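灰尘又回来了:一份写给被叫去擦桌子的人的说明

你大概经历过这样的下午。大人说,去把书架擦一擦。你擦了,擦得还算认真,至少看得见的地方都擦了。过了几天,大人又说,去把书架擦一擦。你走过去一看,那层灰好好地趴在原处,好像从来没挪过窝。

这时候人很容易产生一种想法:灰尘是针对我的。

灰尘没有脑子,针对不了谁。可它确实每天都来,连一扇窗都不开的屋子它也来,连没人住的屋子它也来,只是来得慢一点。我小时候住在德兰伍德,海拔1498米,风大得能把晾着的袜子送给邻居,所以我很早就对灰尘有了一些个人意见。后来我读了不少讲灰尘的书,意见还在,不过多了几分敬意。

先说灰尘是什么。

“灰尘”这个词有点像“杂货”,里面装什么全看是哪一家。把一小撮灰放到显微镜下面,你会看见一堆乱七八糟的东西挤在一起,谁也不认识谁。最多的常常是纤维,就是布料上掉下来的细毛。毛衣掉,毛巾掉,地毯掉,你坐在沙发上扭来扭去的时候,沙发和裤子一块儿掉。洗衣服也掉,烘干机里那层软绵绵的毛毡就是证据,那原本是你衣服的一部分。照这个速度,衣服没有全掉光,已经很给面子了。

然后是土。土是跟着鞋进来的。你在外面走一圈,鞋底的花纹里就塞满了泥和细沙,回家以后它们干了,碎了,被踩成更细的粉。有的人家在门口换鞋,这些土就有一大半留在门口。有的人家不换,土就可以参观整个房子,包括厨房。

再然后是皮。对,皮肤的皮。你身体最外面的那层皮是由死掉的细胞铺成的,像屋顶上的瓦片一样一层压着一层。旧的掉下去,新的从底下顶上来,一天到晚不停。掉下来的皮屑小得很,你看不见,也不疼。它们有的粘在衣服里面,有的留在床单上,有的飘到书架上去了,等着你拿抹布来擦。

常有人说,家里的灰大部分都是人皮。这话流传很广,吓唬弟弟妹妹也特别好用,但是说得太满了。灰里到底有多少皮屑,要看屋里住几个人、养不养猫狗、地上铺不铺地毯、外面是马路还是麦田。在多数人家里,皮屑只是其中一份。你要是还想拿它吓唬弟弟妹妹,就说“里面有你的皮”,这句话是真的,效果也差不多。

除了这些大户,灰里还有各种零碎:花粉、头发丝、猫毛、面包渣、炒菜的油烟、蜡烛的烟灰、墙上掉的漆皮、小虫子的腿、霉菌的孢子。住在海边的话,还有海浪溅起来以后晒干的盐。住在大马路边上,还有轮胎磨下来的黑粉末。

还有一样东西听起来像编的:来自太空的灰。每时每刻都有很小很小的石头粒子从太空掉进地球的大气层,有些小到烧不干净,就慢悠悠地落下来,落在海里、山上,也落在屋顶上。科学家从楼顶的排水沟里真的找到过它们,圆滚滚的,小得要用显微镜才认得出。不过你别急着去把书架上的灰装进瓶子卖钱。那一撮里面有太空颗粒的机会很小,有毛衣的机会很大。

现在说第二件事:灰为什么能飘。

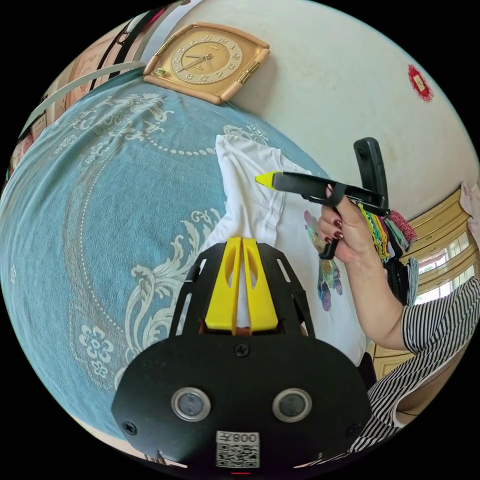
石头往下掉,勺子往下掉,你吃饭时夹着的那块豆腐尤其会往下掉。灰尘也是实实在在的东西,也有重量,地球照样在拽它。可它就是赖在空中不肯下来。

原因在空气身上。我们平时觉得空气里什么都没有,手一挥就过去了,那是因为我们太大。空气是由数不清的小颗粒组成的,这些小颗粒叫分子,乱哄哄地到处撞。石头往下掉的时候,一路上把空气分子推开,就像大象走过一片草地,大象不会觉得草碍事。灰尘就不一样了。对一粒灰来说,空气稠得像蜂蜜。

你可以拿一张纸来试。先让它平着从手里落下去,它会左摇右摆,拖拖拉拉。再把同一张纸使劲揉成一个团,从同样高的地方松手,它一下子就到地上了。纸还是那张纸,重量没有变,变的是它跟空气打交道的那一面有多大。一样东西越小,它的表面跟它的重量比起来就越显得大,空气就越容易托住它。灰尘小到了这种地步,空气轻轻一托,它就能磨蹭上好几个钟头才落到底。

更何况屋里的空气从来不肯老实待着。暖气片上面的空气热了往上升,窗户旁边的空气凉了往下沉,你走过去带起一股风,关门又是一股,打个喷嚏就更不用说了。灰尘刚要落地,又被抬了起来。它们在屋里的日子很像坐公共汽车,到站了也不让下。

阳光斜着照进屋里的时候,你会看见一道光柱,里面全是亮晶晶的小点子在游来游去。很多人以为是阳光把灰尘带进来的,还有人因此把窗帘拉上,然后很满意地说,好了,没有灰了。灰当然还在,只是没有灯照着它们了。灰尘碰到光,会把光往四面八方弹开,有一些弹进了你的眼睛,于是你看见了它。光柱旁边的灰其实一样多,可是背景太亮,照在它们身上的光又太弱,你的眼睛就认不出来。晚上关掉灯,用手电筒照一照,也能看见同样的东西。看完以后你可能会有一会儿不太想呼吸,这很正常,过一会儿就好了。

说到呼吸,你的鼻子对这件事早有准备。鼻孔里的毛负责拦住大的,黏糊糊的鼻涕负责粘住小的,再小一点的会一路走到气管里,那里也有一层黏液,黏液下面长着会摆动的细毛,像一条往上走的传送带,把脏东西一点一点送到喉咙口,你一咽,它就进了胃。所以每天你都在不知不觉地吃灰。鼻屎是怎么来的,讲到这里你应该也猜到了。就是鼻涕、灰尘和一点耐心。

第三件事:灰为什么专爱落在某些地方。

要是灰尘只会老老实实地从上往下落,那么电视机的屏幕应该是干净的,因为屏幕是竖着的。可你去看看,电视屏幕上的灰一点也不少。电风扇的叶子转得那么快,按理说什么也站不住,结果叶子边上挂着一圈黑绒毛,像长了胡子。

屏幕的事主要怪静电。有些东西互相摩擦以后会带上电,冬天脱毛衣时噼啪响的就是它。带了电的东西会吸引轻的小东西。拿一把塑料梳子在干头发上梳几下,再去靠近碎纸屑,纸屑会自己跳起来。塑料做的屏幕和外壳也会这样,只不过它们吸的是灰。你拿干布去使劲擦,越擦电越多,前脚擦完,后脚又招来一批。家里那台普洛马克吸尘器的说明书在第6页专门讲了这件事,用的是那种很小的字,好像不太希望有人看到。

风扇叶子是另外一回事。叶子转的时候,最前面那条边不停地往空气里撞,空气里的灰也就不停地往它身上撞。撞上去的灰有的粘住了,尤其是混了厨房油烟的那种。紧贴着叶子表面的那一薄层空气,几乎是跟着叶子一起走的,所以粘上去的灰感觉不到多大的风,可以舒舒服服地坐着转圈。你在旁边热得满头大汗,灰在上面坐旋转木马。

床底下又是一种情况。屋里的风把轻的毛毛絮絮推来推去,推到没有风的角落就停下了。头发和长纤维先缠在一起,成了一张小网,后来的皮屑和细土就挂在网上,再滚一滚,就成了一个灰团子。英语里管它叫“灰尘兔子”,大概是因为你一趴下去看,它就会被你呼出的气吹得往后躲。它不会咬人,也不用喂。你不管它,它自己会长大,在这方面它比很多宠物都省心。

床本身就更值得说一说了。你每天在床上躺那么久,翻身,蹬被子,掉皮屑,流口水(别不承认),床垫和枕头就成了灰尘原料的仓库。仓库有了,看仓库的也就来了。它们叫尘螨,有八条腿,跟蜘蛛是远亲,小到用眼睛几乎看不见。它们吃的就是你掉下来的皮屑。它们不咬人,也不吸血,对活着的你毫无兴趣,一心只惦记你已经不要的那部分。麻烦在于它们也要上厕所,而它们的厕所就是你的枕头。它们的粪便很轻,拍一拍枕头就飞起来,有些人吸进去会打喷嚏、流眼泪、喘不上气,这就是尘螨过敏。

尘螨怕两样东西,一样是热,一样是干。它们不喝水,全靠从潮湿的空气里吸水分,空气一干,它们就渴。所以早上起来别急着把被子叠得像豆腐块,先掀开晾一晾,让里面的潮气散掉。下次有人批评你不叠被子,你可以说你正在晾。这个理由每天只能用一次,到了中午就不灵了。

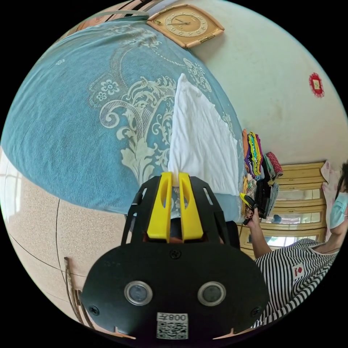 泽内莱·库切写信来说,她照这个办法跟家里讲了,家里的回答是:晾可以,晾完了自己叠。她还问了一个问题,既然灰尘这么讨厌,能不能把全世界的灰一次擦光,从此大家都不用擦桌子了?

问得好,我也想过,通常是在擦桌子的时候想的。可是答案恐怕会让人失望。没有灰尘的世界,日子会很难过。

先看下雨。天上有水汽,也就是变成气体的水,它要变回小水珠才能成云。可是水汽有点认生,让它凭空聚成水珠非常困难,它需要一个可以落脚的小东西,一粒土、一粒盐、一点烟灰都行。水汽围着这个小东西聚起来,才有了云里的小水滴。许多小水滴再合到一起,够重了,就成了雨。雪也差不多,很多雪花的正中间都藏着一粒小小的灰。你伸出舌头去接雪花的时候,想一想这件事。要是空气里真的一粒灰都没有,云会非常难形成,湿气只好到处找地方落脚,比如落在墙上、树上,还有你身上。

再看树林。在非洲北部有一片非常大的沙漠,叫撒哈拉。大风一刮,那里的细土就升到很高的天上,飘过整个大西洋,有一部分落到南美洲的亚马孙雨林里。雨林里的土总被雨水冲,植物需要的一种养分叫磷,一点一点被冲走了,而从沙漠飞来的土里正好带着磷。一片几乎不长东西的沙漠,隔着一个大洋给世界上最热闹的森林送肥料,也不收运费。海里那些肉眼看不见的小植物也能吃到这些灰,它们要的是里面的铁。

最后看晚霞。太阳快落山的时候,阳光要斜着穿过很厚的空气才到你眼前,一路上蓝色的光差不多都被弹到别处去了,剩下的多半是黄的、橙的、红的。这件事主要是空气分子干的,不用灰尘帮忙也能有红太阳。不过空中有一些细小的颗粒时,颜色会变得更热闹。火山大喷发以后,喷上高空的细小颗粒绕着地球飘,很远的地方都会看到红得过分的黄昏。灰太多了反而不好看,整个天都灰蒙蒙的,像一块没洗干净的抹布。

所以擦光全世界的灰是不行的。擦书架还是行的,书架不下雨。

那么该怎么擦呢?既然你已经知道灰是什么、怎么飘、喜欢待在哪儿,办法基本上可以自己想出来。

用湿布。干布和鸡毛掸子最拿手的是把灰从书架请到空中,让它在空中玩一会儿,然后回到书架上。湿布能把灰粘住,水还能让静电跑掉。布要拧干,滴着水的布会把灰变成泥,把你的作业本也变成别的东西。电视和电脑屏幕就别用水了,去问问大人,家里有没有专门的软布。

从上往下擦。先擦高处,再擦低处,最后收拾地板。有的人喜欢先拖地,拖得亮亮的,再去擦柜子顶,然后很惊讶地看着地板。这种惊讶我每年春天都会体验一回。

床单和枕套隔一段时间就用热水洗一洗,水要够热,尘螨才会真的受不了。这件事交给大人去弄,你负责把枕套从枕头上扒下来,还要负责把它再套回去。后一半比较难,枕头总有一个角不肯进去。

毛绒玩具也是尘螨爱住的地方。不能用热水洗的那些,可以装进干净的塑料袋,放到冰箱的冷冻室里冻上一阵子,再拿出来抖一抖,或者轻轻洗一遍,把死掉的尘螨和它们留下的东西去掉。放进去之前最好跟家里人打个招呼。我曾经没有打招呼,我母亲半夜去拿冰块,跟一只冻得硬邦邦的兔子打了个照面,那声音我到现在还记得。

门口放一块垫子,进门先蹭蹭鞋底,能换鞋就换鞋。这是最省力气的一招,灰没进来,你就不用擦它。

要是你想看看自己家的灰到底长什么样,可以做一个小试验。找几张深色的卡纸,在上面贴一小段透明胶带,粘的那面朝上,两头另外用胶带固定好。一张放在床头,一张放在厨房,一张放在门口,再放一张在你认为最干净的地方。等上几天,拿放大镜去看。把看到的东西画下来,长的、弯的、带颜色的、闪亮的都画。红色的毛很可能来自某件红毛衣,你可以去衣柜里找找是谁。做试验的时候记得在旁边留张字条,写上“请勿打扫”,不然总会有一个勤快的大人把你的科学全擦掉。

顺便说一句,那张字条只管得住卡纸旁边的一小块地方。我试过把它贴在整个房间的门上,没有用,第二天门口就多了一块拧干的湿布,叠得整整齐齐。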